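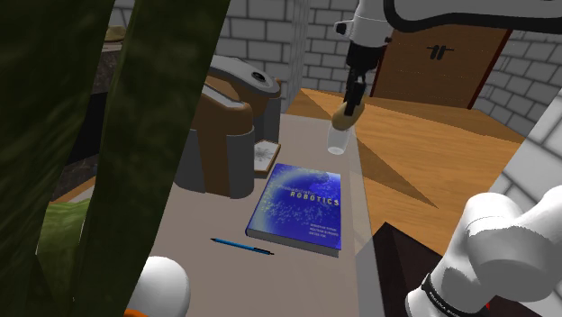
Makers & Workshops

Ask the builder behind Nilora what a kitchen arm is for and the answer comes back before the kettle is on. "Picking things up and not crushing them! That's the whole hobby."

Nilora is a white robot arm with a two-fingered gripper, and for now she lives in simulation, on a computer in the corner of the Nindgate shared workshop. The real one is waiting on a bench next door, still short of a wrist motor.

"I started with the room," says her builder. "Coffee machine, plant, a robotics book, a pen, all the stuff I'd have lying about at home. If the arm only ever works over a bare table it learns nothing about my kitchen."

The control program is called Semple, and it has reached version 3. The first one ran to 122 lines and had no idea how hard it was squeezing. Gripping force is now a setting from 0 to 100, and potatoes have their own entry in the list. "I love potatoes for this. No two the same shape, and you can't just close the fingers to a fixed width and hope."

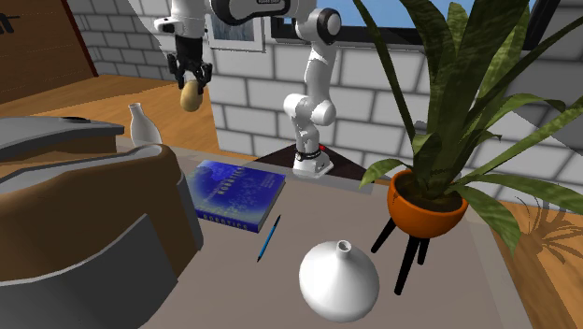 Nilora with a potato in her gripper, above the simulated worktop.

Evenings at Nindgate go on until 10 pm, and a good one can mean up to 70 practice runs. Sanis, the logging tool written by another member, keeps a record of each.

And the real arm? "July, if the motor turns up. I've already bought the potatoes, which was a bit keen of me."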